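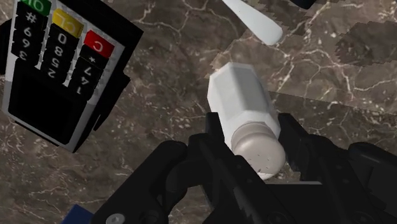
Re: [equipment] Gripper purchase, simulation first?

Oct 7, 2020
From: Josefien Michiels

Teun Boersma wrote:
> Bestara will hold the price on two grippers until February.
> The simulated runs look good to me, salt shaker included, so
> I'd like to put the order in now and skip the 30-day loan.

Teun, I'd hold off. The render has the shaker held by its capped end, fingers on both sides. Fine. It's also a render. The marble has a stair-stepped edge running across it, and I'm being asked to trust the same software on how a smooth faceted body behaves between two fingers.

What I can't find in the quote:

- spare finger pads (Nildale charged us 300 a set last time)
- the mounting plate
- anyone's hours for setup. Kai-wen put in 80 on the last arm, and we had budgeted 14.

A held price is a sales tool. Van Damme "held" theirs twice. Take the loan, run it on real kitchen stuff, and include the keypad if that's still on the task list. If it does half of what the simulation promises, I'll sign.

Josefien

Comments

Krisztina Takács: Agree on the loan. Does Bestara charge for return shipping? Sareo did.

Heloísa Holanda: The plate is extra, I asked. Still waiting on a number.

Kai-wen Mak: 80 hours, and that was without the cabling.

Contact the list owner | © Equipment list members | Back to top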